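The sandwich incident

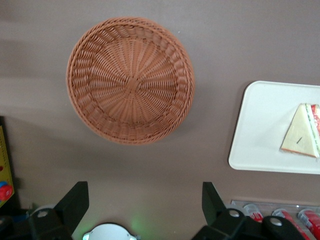

Basket, sandwich, gripper. The basket was still empty at this point.

I promised an update on the arm, so here it is, and it has cost me most of a Wednesday.

The job is simple enough to explain to my mum: pick up the sandwich, put it in the basket. It had managed this 11 times on the trot, which is when I made the mistake of inviting Nisha Maurya over to watch. On the twelfth go the fingers closed, carried on closing, and kept going well past the point where any reasonable person would have stopped. The arm then swung over to the basket and opened up with great ceremony. Most of the lunch was still on the tray.

I hit the stop button about 2 seconds too late. Nisha said nothing, very kindly.

The log was more use than either of us. The grip limit should sit at 20 per cent and it was at 100. I'd changed a cable over the weekend, restarted everything, and the controller had gone quietly back to its factory settings. No warning, no beep – the limit was simply gone, and the first 11 runs got by because the fingers happened to land well.

That's the bit that bothers me. A squashed sandwich is funny, but I'd had my hand in there between runs, straightening the tray.

So the start-up script now reads the limit back and refuses to move if it's wrong, and the stop button has been moved to where my left hand lives. Babita Gautam wants me to run it 120 times before I let anyone near it again. I've done 34. I'm going to need more bread.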